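Skukirstead's grocers will keep handing out thin plastic bags until June, after the town put off its 10-cent bag fee a second time. Pranab Saha, who speaks for the Willel market, says shoppers "need time to adjust." They have had 2 years. The town says 166 shops have signed its pledge to cut back – a pledge with no targets in it and no penalties either.
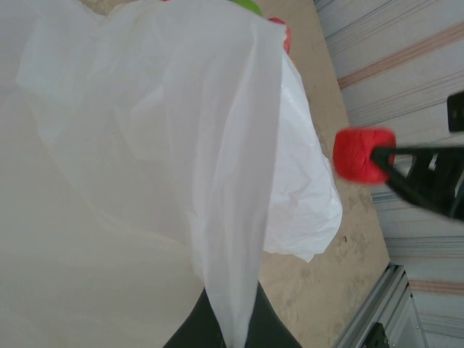
Last changed: 2021-10-18

White plastic bags, one thin enough to let shadows through. Elmarie Hlongwane, who runs a store on the square, still orders 54 boxes at a time.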